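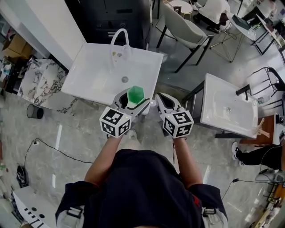
Kitchen tips I picked up at the Clellel open day

Quick one this week, typing this with dinner on. Went to the open day at Clellel over in Drundthorpe back in February and have been meaning to write it up ever since. They teach robots to do housework. Clearing up, washing dishes, that kind of thing. The way they do it is people do the chore first, holding a pair of grippers in place of their hands, and the robot learns from the recordings. Doors open at 2, free coffee, very loud room.

I went for the robots and came home with dish tips. When you have to pick up a cup with two stiff fingers you find out fast what's wrong with how you keep your kitchen. Sigrún Kvaran ran the demo and talked the whole way through it, so most of these are hers. I wrote them on the back of the handout and some of it I can't read.

Clear the sink before you start
Basin totally empty before the first cup goes in. Sigrún was strict on this. At home I pile everything in and then fish around for forks under the suds. Stopped doing that. Stack to the side, wash from the stack. Much quicker and I haven't chipped a glass since.

Cups by the side, near the rim
Grip low and it tips, grip the very edge and it slips. A little below the rim is the spot. Works for hands too, mine are bad in the cold months and I drop things. Cups with flat sides are easier to hang on to than round ones. If you're buying for kids or for somebody with a weak grip, look for flat sides.

Don't squeeze
Everybody who had a go squeezed too hard, me included. Thin plastic bends and then pops out of your grip. Close until it stops sliding, then leave it alone. Same goes for wet wine glasses and the stem.

One hand waits
Best tip of the day. One hand carries, the other stays empty and ready. I always had something in both, sponge and plate and a phone usually. Now the left one holds and the right one is free for the faucet or a cupboard door. Feels slow the first night. It isnt.

Do it the same way twice
For the recordings they repeat the same job over and over. Their count for one chore was 1,049 goes, it was on the handout. I'm not doing that. But pick one order and keep it. Mine is glasses, cups, cutlery, plates, pans. Water stays cleaner longer and you stop thinking about it.

Walk your route
Sink to drying rack to cupboard. Sigrún makes new people walk it with nothing in their hands first. I tried it at home and my cups lived on the far side of the kitchen from the rack, have done for years. Moved them. Took 8 minutes including wiping the shelf.

Cords
Check the floor before you carry anything breakable. Run cords along the wall if you can, tape them flat if you can't. The toaster oven cord here used to hang where my elbow goes. Clipped it up under the cabinet with one of those stick on hooks.

Tile floors
Hard tile and glass, you know how that ends. Mat in front of the sink, the kind with a rubber back. Get one longer than the sink is wide or you'll drip off both ends of it. Mine was 38 inches and I wish I'd gone longer.

Drain check
Look at the drain before the water goes in and again after. Bit of label or a teabag string is all it takes. Old toothbrush lives under my sink for this, marked with tape so it doesn't go back in the bathroom (again).

Light over the basin
Someone from Rotich, they do the software side I think, said clear plastic and glass are the hard ones for a robot to see. Hard for me too at night. I put a stick on light under the cupboard and found a ring in every single tumbler. White vinegar, warm water, soak while you do the plates, rinse well.

Couple of people asked if I'd have one of these machines at home. Dunno. It would need a tidier house than mine. There was a Faltavo leaflet on the coffee table with prices for something similar and I put it back down.

If you want to go, they are doing another one, afternoon again. Wear flat shoes, tie your hair back, and get in line for the grippers early becuase it builds up. Ask to try the cup one. Kids can have a turn if a grown up stands with them.

Next time: getting burnt rice off the good pan. I have a fresh one to practice on.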